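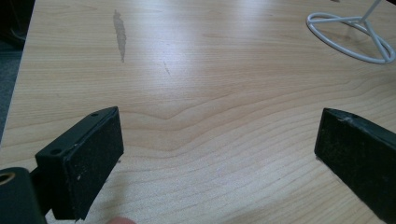
How to Budget for a Pair of Hand-Held Grippers

Start with the task list. Etenesh Tesfamariam at Codis writes hers before asking for quotes. Price both hands as one set, with spare finger pads.

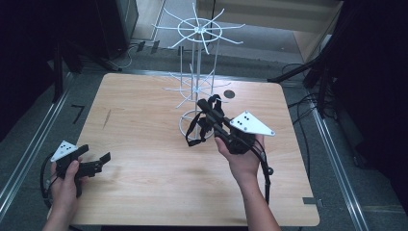 Should the first order include a robot arm?

Leave it for the second order, after the tasks are settled.

Set the pad line at 24 pads for the first year.
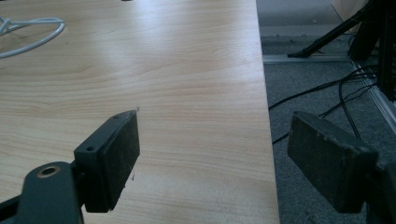
Spares are easy to underbuy. We ordered three sets in February and ran short. Pads as dusty and scuffed as the pair over the desk edge belong on a monthly check, so put the labor in the budget too. Our total for the Lumby room was $3,096, with $200 held back for cables.

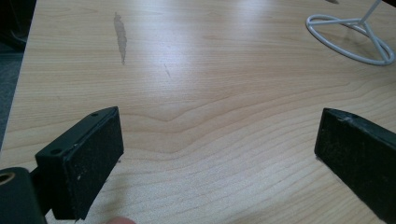

Keep that reserve on its own line. Selma Kolev approves ours separately, and unspent money moves to the next quarter. Ask each supplier for shipping and lead time in writing before you sign.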